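Legacy Spreadsheet Migration, Listadthorpe Office
Progress report to the Trorier Fund, second period
Nov 20, 2020

Summary

Work on moving the Listadthorpe workbooks out of their old file formats is on schedule for conversion and behind schedule for macro replacement. Of the 319 workbooks listed in the inventory, nearly 200 have been converted and checked against the originals. A further 34 contain macros that do not run in the current version of the spreadsheet program and have been set aside for separate treatment. The rest are waiting in the queue and present no known difficulty.

Background

The inventory was closed in April. It covers all workbooks held on the shared drive and on the two older desktop machines in the records room. Most were written in the mid-1990s and have been opened, edited and saved in several later versions. Some carry the same file name with different contents, and in those cases both copies were kept and given separate inventory numbers.

The grant covers conversion, checking, replacement of macros still in use, and a short written guide for staff. It does not cover new reports or changes to the layout of existing ones. Requests of that kind have been logged and passed to the office.

Conversion

Files are converted in batches using Nerar, the batch tool described in the first report. Each converted workbook is recalculated and compared cell by cell with stored values from the original. Differences are written to a log. A workbook passes when the log is empty or when every entry has been explained and signed off.

The most common differences in this period were:

Dates shifted by four years and a day. These came from workbooks created on machines using the other date system. The setting is now read from each file before conversion.

Rounding differences in the last displayed digit. Traced to the "precision as displayed" option, which the tool was dropping. Corrected, and the affected batches were run again.

Broken links to other workbooks. The old links point to drive letters no longer in use. A lookup table now rewrites them to the new folder paths. Links to files that cannot be found are left in place and marked.

Text in custom fonts showing as plain letters. No values are affected. These cells are listed in the log and otherwise left alone.

Macros

The macro work is the main cause of delay. The original plan assumed that the old macro sheets could be translated line by line. Testing showed that several depend on the order in which windows are opened and on menu commands that have since been removed. A direct translation runs without an error message but writes to the wrong sheet.

The macros are therefore being rewritten from a description of what each one is meant to do. Staff at the Luik branch, who use the stock and ordering workbooks most often, have supplied descriptions for 7 of them. Four of these have been rewritten and are being tested. The remaining descriptions have been requested.

Hidden sheets and passwords

A number of workbooks contain hidden sheets that do not appear in the normal list. The inventory script was changed to report them. Most hold lookup values and have been converted along with the visible sheets. Passwords known to the office have been recorded in the sealed list. Where no password is known, the workbook has been left unconverted and the matter referred to the office for a decision.

Staff guide

A first draft of the guide is complete. It covers opening converted files, finding the difference log, and reporting a fault. The practice workbook that goes with it is a small stock sheet, with one row for each item and columns for container, colour and material. The section on macros will be written once testing is finished.

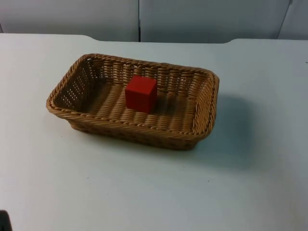
Budget

Spending to date is within the approved total. The hours set aside for checking have been underspent and the hours for macro work overspent. We ask the Fund to agree to a transfer between these two lines. No increase in the total is requested.

Next period

1. Convert and check the remaining workbooks in the queue.
2. Obtain the outstanding macro descriptions and complete the rewriting.
3. Run a trial of the converted ordering workbooks at Luik, with the old files kept read-only alongside them.
4. Issue the staff guide in its final form.

A full copy of the difference log and the current inventory is supplied with this report as a separate file.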